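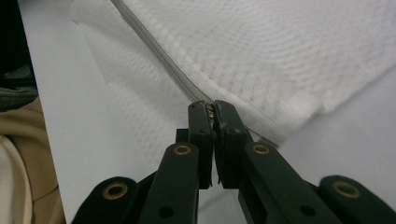
The zip on a white mesh laundry bag. Metal slider, metal teeth, pale tabletop.

Wash Bags and Their Zips
Gallery by Telma Jara
Posted Feb 9, 2024

I love a mesh laundry bag. I have loved them since I moved into the flat on Bralthorpe Road, where the washing machine had a habit of eating bra hooks and once swallowed a baby sock so thoroughly that the repair man brought it out with long-nosed pliers and handed it to me like a prize. After that everything small went in a bag, and then everything delicate, and then I started looking properly at the bags themselves and that was me gone.

So this gallery is all zips and netting. If you came over from the tea towel album, hello again! It's the same sort of thing, only with more holes in it.

Metal zips are what I get asked about most. You don't see them on wash bags as often as the plastic coil sort, and people write in to ask whether they're a good idea. I think they can be. A metal slider has a bit of weight to it and you can find it with your fingers at the bottom of a full basket. It does want looking after, though, and I've put my notes on that further down.

White mesh

White is my favourite for photographs and also my favourite for washing, so that works out nicely. You can see what's in the bag from across the room. You can also see when it's time the bag had a wash of its own, with nothing in it, on a warm cycle with a spoonful of soda crystals. Mine get that every May when I do the curtains.

Fine net and open net

Fine net is for tights, lace and anything with a hook. Open net is for socks, vests and children's things, where you want plenty of water going through. I used to put everything in fine net and wonder why the football socks came out still smelling of football. Open net fixed it in one wash. If you only buy one kind, buy open, and turn your tights inside out before they go in.

Zips up close

My favourite part of any bag! Run a thumbnail along the teeth and you'll know straight away if it's going to behave. A good one feels even all the way. If there's a catch, look for a thread of netting that has worked its way in, and snip it close with nail scissors. Please don't pull it. I pulled one on a lovely big Painemal bag and the whole seam came with it, all the way round the corner, and I had to sew the thing up with fishing line (which has held, by the way, and looks rather smart).

Metal zips, my notes

Dry them open. Hang the bag by the end away from the slider so the water runs off.
Every few months rub a plain candle stub along both sides of the teeth, work the slider up and down, and wipe off the crumbs.
Keep them away from bleach.
If the slider knocks against the drum, tuck it under the little elastic garage if there is one. If there isn't, a loop of hat elastic and four stitches will do it.
For a stiff one, pencil lead. It leaves a grey mark on white net for a wash or two and then it's gone.

The garage

I know, it's a silly name, but that is what the scrap of elastic at the end of the zip is called and I refuse to call it anything else. The slider parks in it. The ones on my Illier bags are stitched at both sides and have lasted beautifully. The Clorkeo ones were glued, and they went within the year - a shame, as the netting on those is gorgeous, a proper honeycomb. I've since sewn new elastic on all of them and they're back in service.

Bags with a job

The round padded one is for bras. The long thin one was sold for tights and is now permanently for hair bobbles and the straps off things. The enormous one takes a whole cot blanket and has been to the seaside twice, where it turned out to be the best shell bag in the world (sand falls straight through, shells stay put). It has also carried onions. I'd recommend it for onions.

Mending

A hole in mesh looks like the end and it hardly ever is. Lay the bag flat, put a patch from an old bag over the hole with a good finger's width all round, and go round the edge twice with polyester thread. Cotton thread shrinks and puckers. I keep one dead bag in the drawer purely for patches, and it has mended 5 others so far, so it has had a longer retirement than it had a career.

Zips that have lost a tooth are harder. If it's near the end, sew across above the gap and make the zip a little shorter. If it's in the middle you'll want a new zip, and by the time you've unpicked the old one you may as well make a new bag from scratch. I've done it both ways. Making a new one is more fun, and you get to choose the zip!

A few questions from the last album

Janet's question about drying: yes, you can dry things in the bag on a line, but only thin things, and give it a shake halfway.

Several of you asked how full is too full. I stop at half. The clothes need to move.

To the person who asked if I iron my wash bags: no. But I have thought about it.

And somebody wanted to know how I get zips so clear in pictures. Plain light table, no flash, and patience. Netting throws up funny patterns if you go too wide with it, so I stay in close and let the teeth do the work.

The album had 2,054 visits in its first month last time, against 1,947 for buttons, and I am delighted that wash day beat buttons, with apologies to the button people. More zips to come when I've been through the airing cupboard. There's a 20 inch one in there off an old cushion cover that I've been saving, with a slider shaped like a leaf.

If you've got a wash bag with an unusual fastening - drawstring, poppers, anything with a toggle - do send it in through the form on the contact page and tell me what you keep in it. I'm especially keen on handmade ones.

Telma

Previous gallery: Tea Towels, Mostly Striped
Next gallery: Pegs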